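Clearing the white table, finally

Quick one as I've got to be out by four. Back in May I said I'd sort the white table and then I didn't, I just kept putting more on it. Rūta came by, looked at it and said nothing, and that was worse than if she'd said something.

So. Rules. Everything gets a home or it goes. Bits of paper, bin. Pens back in the mesh pot (why is it always empty, where do they go). Bottle to the kitchen.

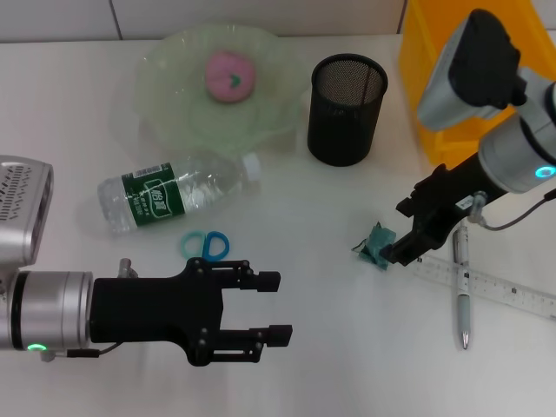
The green wavy bowl I'm keeping, don't argue. Ülle thinks it's ugly. It's from that shop in Curkby that shut, and it holds fruit, keys, whatever, and it's wide enough that I can acutally find things in it. The yellow tub is for everything I can't decide on. I'm giving that 7 days and then I tip it out and choose properly.

Took me 20 minutes, after months of moaning. Wiped down with plain warm water and a drop of washing up liquid, no fancy sprays. Gunārs swears by vinegar but I can't stand the smell.

Then the corners, which I always skip. Old toothbrush along the joins, dry cloth after. Plain pale grey shows up every crumb so there's no cheating.
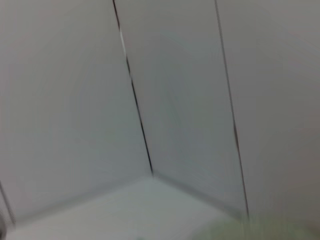 What's next

The shelf in the hall. Chun-yin wants his books back anyway so thats a start. More when I've had some tea.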